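How Does a Computer Think?

Have you ever wondered what goes on inside a computer when you play a game? It's brilliant, and it all starts with a little square called the processor! It sits in a holder called a socket, on a big board called the motherboard.
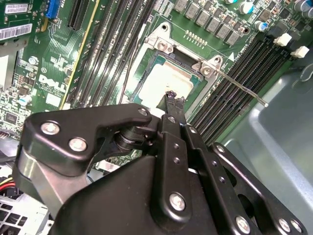 Counting with switches

A processor is packed with teeny tiny switches, far too small to see. Each switch has just 2 choices: on or off. We write on as 1 and off as 0, and with enough of those you can write any number at all. Try 20. In computer code it's 10100!

Letters get numbers too. A capital P is number 80, so when you type P the computer is really storing 1010000. Phew!
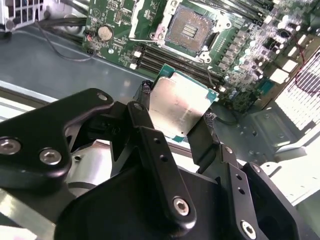
Pictures and songs work the same way (yes, even your favourite song!). Each dot of colour on the screen is a number, and the processor zooms through sums to work out what comes next. Why not write your age in ones and zeros tonight?

Last updated: 17 June 2023

Comments

Bakari Ondieki: My daughter is nine, so she's 1001. She's told the whole street!

Nestley: what is 2,393 in ones and zeros??

Plakulitz: @Nestley I got 100101011001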